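Notes on the Refurbishment of Donated Workstations

Over the past two years, the workshop in Podton has accepted desktop workstations from offices that no longer require them. The machines are cleaned, tested and passed on to the reading rooms at Sokol. I have kept these notes on my own site for the benefit of those who assist with the work, and I am grateful to Zdislava Brabec for correcting the earlier version.

The August delivery consisted of 4 pallets from Flesach. Radomír Zeman recorded 266 items on arrival, including keyboards and power cords, and assigned shelf numbers to all of them. Monitors will be dealt with in a separate post. Machines bearing a Plallo inventory label are to be set aside until the paperwork has been signed, and no parts may be taken from them in the meantime.

Work on each chassis begins with the removal of drives, which go directly to Štefánia Zeman for erasure. Memory is removed next and placed in antistatic trays, with the shelf number written on the lid. Screws are kept in the tin belonging to that machine. Last summer several tins were combined on one bench, and the sorting occupied Matúš Dvořáček for most of an afternoon.

Dust should be removed with a soft brush and short bursts of air. Vent grilles may be wiped with a damp cloth once the board is out. Thermal paste is stored in the cabinet by the window and must be returned there by 5 p.m.

Processor sockets require particular care, and any board suspected of damage should be referred to me before further work is done. A socket with its contacts exposed, as on the green board shown at the end of this post, must not be touched with the fingers or brushed. With both memory banks empty as well, the latches at the ends of the slots can be inspected without difficulty. Boards that pass inspection are entered in the blue ledger under the chassis number.

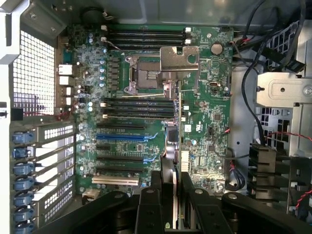
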